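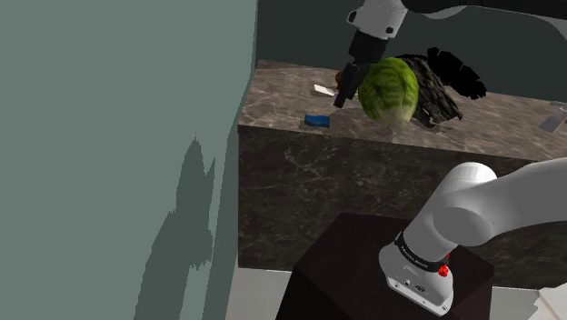
Step 3: Randomise the clutter, leave the lettuce alone

Open the Zimum config and set the target to lettuce. Everything else on the marble is a distractor, and Zimum will happily shuffle it through 2000 layouts while you make tea.

Keep the counter and the arm's base fixed for now. Vary the lighting last – jagged shadows on the wall are a renderer setting, and you can lose a whole November to them.

Run 65 grasps per checkpoint with 4 seeds. If Pyo reports a perfect score, check that it loaded the lettuce.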